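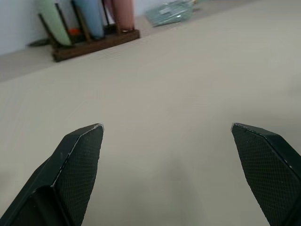 *Table 2, Ender room. Smooth beige-grey top, dark brown wooden rack toward the back.*

# Work surfaces, Ender room, Grevstead

Page updated 25th February.

This gallery page covers Table 2 in the Ender room. It records the top and the rack, with the working notes that used to hang on the wall by the door. The tall cabinets and the sink run are on the storage page.

## Top

The color is a beige-grey, listed on the room sheet as Zellach 400. Table 1 carries the same color number from an earlier batch. The two tops don't match exactly under daylight lamps, so reference shots for a single set should be made at one table and finished there.

The surface is smooth and has no printed grid. Layout lines are made with low-tack tape, 2 strips at most, and lifted at the end of the session. Pencil is not used on this top. Ink marks go in the room log with their position measured from the left rear corner.

Cleaning is by damp cloth and mild soap, then a dry cloth. Abrasive pads are kept out of the room. Tape residue comes off with the citrus cleaner on the lower shelf — a small amount on the cloth, never poured onto the table. Wipe along the long side.

## Rack

The rack is dark brown, with a thick base bar that leans toward red in color. On the room sheet it is listed as the Sakai rack, after the shop that supplied it with the table. It stands near the back and normally stays there between sessions. The feet have felt pads, checked in June and replaced if they have gone hard.

Lift the rack by the base bar with both hands. It should not be dragged, even for a short distance. When it has to come off the table for cleaning, it goes on the floor mat under the window and not on Table 1.

Load limit for the table is 500 N spread over the top, or 400 N at any one corner. The rack has no separate rating and is treated as part of the table load.

## Small items

Loose items are grouped along the back during setup, which leaves the front and center for work. Anything fragile goes behind the rack line. Items with hard feet need a cloth pad under them. Tall items go at the ends of the row, where they throw less shadow across the working area.

Items left at the end of a session are moved to the Grevstead tray and tagged with the table number. The tray is cleared once a month.

## Light

Work at Table 2 is lit at 1,000 lux, measured at the center of the top with the blinds closed. The lamp height is marked on the stand. With the blinds open the left side reads higher in the morning, and the beige goes noticeably warmer in pictures taken before noon. Set white balance from the grey card. The tabletop is close to neutral to the eye, but it has enough yellow in it to push skin tones and white ceramics toward blue if it is used as the reference.

## Open points

- Color match between Table 1 and Table 2: a sample has been requested from Zellach.
- Felt pads on the rack: part number missing from the room sheet.
- Rear edge of the top: check the seal along the full length at the June inspection.
- Lamp stand: height mark has faded and needs to be redrawn.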